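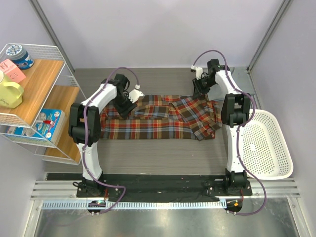 Two-arm cloth folding for a student project: the second fold always goes wrong

Posted in Robotics, School and club projects

morisier_lab

Hello everybody. We are a small group of students and our project for this term is to make two arms fold a cloth and then put it in a basket. We teach the arms by hand. One student moves the leader arms, the real arms copy, and we record. Then we train a model overnight on the school computer. We have 1,040 recordings until now, all with the same tartan cloth.

The first fold is good almost every time. The second fold is the problem. The left arm takes only the top layer and the layer under it stays on the table, or it slides and makes a lump. After this the arm tries again in the same place and it becomes worse. We have already tried:

- closing the grippers more strongly
- lowering the fingers until they touch the table (the motor became hot and we stopped)
- making the recordings slower

Our teacher says we need more data. I am not sure, as the new recordings of the last week changed nothing. The presentation is in February, so we can't begin everything again. Is it better to record more, or to change how we record? Also, must the cloth begin flat? We always throw it a little on the table before each recording.

Thank you in advance and excuse me for my English.

donmont_club

Your English is fine, mine is also learned at school :)

We had the same trouble in our club the year before last, with kitchen towels. In my opinion your teacher is half right. The number is enough for one cloth, but you should look at what is inside. Please watch your own recordings of the second fold and write down how each student takes the corner. In our case there were 3 students who moved the arms and each had another habit. One pinched from above, one pushed the finger under the cloth from the side, and the third one did a mixture of both. The model learned something between them, and this "between" was to take one layer only.

What we did:

First we agreed on one way, and we wrote it on a paper next to the table. We chose from the side: the finger goes down a small distance outside the edge, touches the table very lightly, moves in, and closes. The other arm holds the cloth still during this. If the other arm does not hold, the cloth simply travels.

Then we put away all recordings with the different way. It hurts to do it, but we kept a copy on a disk. With the rest plus around two afternoons of new recordings, the result was much better than before.

About the start position: it depends on what you promised for the presentation. If you promised "any position", then keep throwing it. If you promised only folding, start nearly flat and be happy. We changed from one to the other too late and lost a lot of time.

One more thing. Record also some mistakes with repair. Let the arm take only one layer on purpose, then open, go back, and take it properly. Without such recordings the arm has never seen how to get out of the bad situation, so it repeats. You must cut out the first part, where you make the mistake, or it will learn this also.

clumier77

just use a thicker cloth. or iron it

mitsotakis_vlachou_fan

I agree with the long answer, but before you delete anything check the cables. If the cable pulls on the wrist when the arm is stretched to the far side, the finger arrives a few millimetres too high, and this is exactly enough to miss the lower layer. Put the arm by hand at the place of the second fold, switch off the motors while somebody supports it, and see if the wrist wants to turn by itself. With us it was one clip fixed too tight near the elbow.

And don't press on the table with the motors hot, you were right to stop. Put a thin piece of rubber on the finger tips if your rules allow it.

morisier_lab

Thank you to all. We looked at the recordings and yes, there are two ways to take the corner, and I am one of the guilty persons. We will check the clips tomorrow after lunch and then record again from the side. The iron we don't have.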